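The Slow Death of a Good Notebook
Posted Jul 23, 2021

I bought another Kunley notebook this week, which makes three on the desk, two of them blank. The blank ones are for serious thoughts. The third one has a recipe for pickled onions, a phone number with no name next to it and the word "gutters" underlined twice.

I have kept notebooks since college and I would like to report that it has made me an organized person. What it has made me is a person who owns a shoebox of old paper. Last night I went through the box looking for the name of a paint color and lost the evening to my own handwriting. In July of some unmarked year I wrote "ask Brudomier about the hinge." Brudomier is the hardware store, or was. It sells phone cases now. I have no idea which hinge, but every door in the house squeaks, so I suppose the question is still open.

The paper used to be better, too. My old Flametti pads could take a fountain pen without the ink coming through and ruining the other side. The new ones have a nicer cover and pages like onion skin, and the price has gone up to 20 dollars. For that money I expect to be able to write on both sides.

A friend told me to switch to an app. I tried one for 58 days, and it sent me a cheerful message each morning asking what I wanted to remember. Mostly I wanted to remember how to turn off the message. 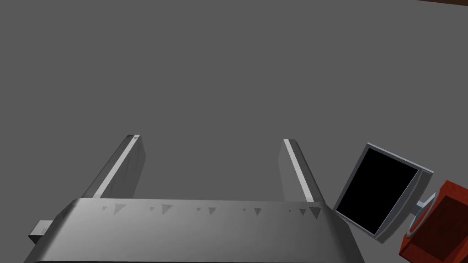 So I am back on paper, with rules. One notebook at a time. No saving the good one. If a page gets coffee on it, the page stays in. I broke the first rule before lunch, when I used the back of a bank envelope because the notebook was upstairs.

The paint, by the way, was not in the box. I found the can in the garage with the label facing the wall. It's called Jabłońska Cream, and I have now written that down in the notebook, under the onions.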